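A Place to Put My Hands

By our contributor in Trurkport
8 July 2023

The first English word I learned about clothes was "pocket". I was in a language class for newcomers, the teacher asked each of us to name what we were wearing, and the man beside me stood up, pulled out the inside of both his trouser pockets like two white ears, and asked what they were called. Then I looked for mine and I had none. I had a line of stitches where a pocket should be, and a small flap above it, and behind the flap there was only more trouser.

I have lived in this country for many years now and my English is better, but my pockets have not improved very much. In my wardrobe there are six pairs of trousers and only two can hold a telephone. One pair, a dark green one from Pană which I love and which cost too much, has front pockets so shallow that when I sit down, my keys come out and lie next to me on the seat. I have lost a bus card in this way, and also a good fountain pen that my aunt gave me.

My husband does not understand the problem. He goes out of the house with his wallet, his keys, a tape measure, a paper bag of nuts and both hands free. When we are going for a walk he says, "Give it to me, I will carry it," and I give him my telephone and my lip balm, and after that I have to ask him for them, like a child who asks for sweets.

So this spring I decided that I would have pockets put in. All my trousers, two skirts, and the grey dress I wear to weddings.

I asked at three places. The dry cleaner at the station does hems and zips only. The second place told me it was possible but they would prefer if I did not ask for it. The third was the workshop of Oğuzhan Avcı in Masanska Street, above a shop that sells bathroom taps.

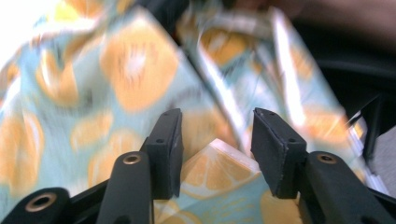

Mr Avcı is a tall, slow man with very clean glasses. He has been a tailor since he was a boy, first with his uncle and then by himself. When I explained what I wanted, he did not laugh, and he did not say that I should buy a handbag. He asked me to stand in front of the mirror and put my hands where I would like them to be.

It sounds like an easy thing. I stood there and did not know. My hands went to my hips, then to my back, then I crossed my arms. I had never thought about where my hands would go if they could choose. He waited. In the end they came to a place a little lower than I expected and a little more to the front, and he marked it with chalk on both sides.

"Everybody is different here," he told me. "The factory must choose one place for everybody. I can choose your place."

He also measured my hand, from the wrist to the end of the longest finger, and wrote it in a notebook. The pockets in the green trousers were nine centimetres deep. My hand is much longer than that, and I do not have big hands. He showed me the old pocket bag, turned out on his table, and it looked like something made for a doll.

I wanted to know why it is so. He gave me several answers, and I think he has given them many times before. A pocket takes cloth, and it takes minutes from a person at a machine. A deep pocket with something in it changes the line of the leg, and the person who draws the trousers does not like it. And there is the habit, he said. A pattern is copied from the pattern before it, and nobody goes back to ask the first person what they were thinking.
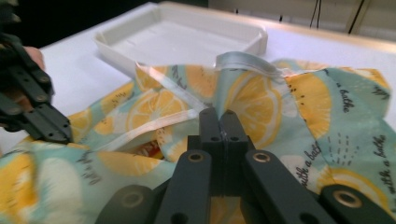 WHAT IS INSIDE

The part I enjoyed most was choosing the lining. I did not know that I would have to choose. Mr Avcı has a cupboard with two deep drawers of remnants, and he opened them both and went to make tea.

A pocket lining must be strong and not slippery, so silk is a bad idea, although I asked. Closely woven cotton is good. I took a brown stripe for the green trousers and plain navy for the work ones. For the wedding dress I took a piece of old shirting with tiny red anchors, which will never be seen by anyone except me, and perhaps by the people at the airport if I must empty it. My grandmother would say this is a waste. She sewed flour sack cotton inside everything, and on one of my school coats you could still read half the name of the mill if you turned the pocket out. I was ashamed of that coat. Now I would pay a good deal of money to have it.

The apprentice in the workshop is Vusumuzi Msimang, who came to tailoring late, after years of driving a delivery van. He is the one who does most of the pockets. Over the tea he told me that he has kept a list since his first week, with a pencil mark for every one, and that he is now at roughly 800. The first ones were terrible, he said, and one customer found that she could put her hand in the pocket but could not take it out with the fist closed. The opening was too narrow. Now he always tests a pocket with a closed fist.

He has opinions about it. He does not like a pocket in the side seam of a skirt if the cloth is thin, for the weight pulls the seam open and the skirt hangs like a curtain with a missing hook. In that case he sews a tape from the top of the pocket to the waistband, so the waist carries the weight. He showed me on my own skirt, a light one, with a full bunch of keys in it. I walked to the door and back. The skirt stayed where it was.

I asked him if men also come for pockets. They do, but they come to have the holes repaired. One gentleman brought a Pledar jacket with the inside pocket worn through, and in the lining at the bottom they found coins, a theatre ticket and the back part of an earring. He said that it was his mother's, and he took it home in an envelope.

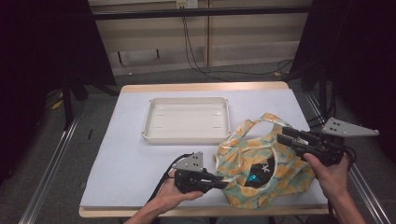

Fabric bag with a fruit print, and a white plastic tray.

My clothes were ready in nine days. I paid for them in two parts, as it was more than I had planned, and I will say clearly that it is not cheap to do this. For the price of pockets in a pair of trousers you can find another pair of trousers in the sales, without pockets. I did the calculation on the way home and then I stopped doing it, with my hand in my pocket.

The first week I put too much inside. I had a telephone, keys, a notebook, a pear. My sister said that I looked like somebody who is stealing fruit. I have learned since then that the left side is for the telephone and the right side should be nearly empty, so that there is room for the hand.

There are other changes that I did not expect. I stand differently when I wait for the tram. At work I used to hold a cup or a folder in every meeting, even if the cup was empty, only to have something to do with my fingers, and I do this less. My colleague asked me if I had been on holiday.

The grey dress went to its first wedding at the end of June. I carried a handkerchief, some money for the taxi and the paper with my short speech, and I danced without looking back at my chair to see if the bag was still there. Two women stopped me at the buffet because they had seen my hand disappear. I wrote the address on a napkin for one of them, and the other took a photograph of it.

The green trousers are hanging on the door now, ready for tomorrow. There is one more thing at the workshop, a raincoat, which already has pockets, but they are of the kind that fill with rain. Mr Avcı is thinking about it. He says it needs a flap, and Mr Msimang says it needs a different coat.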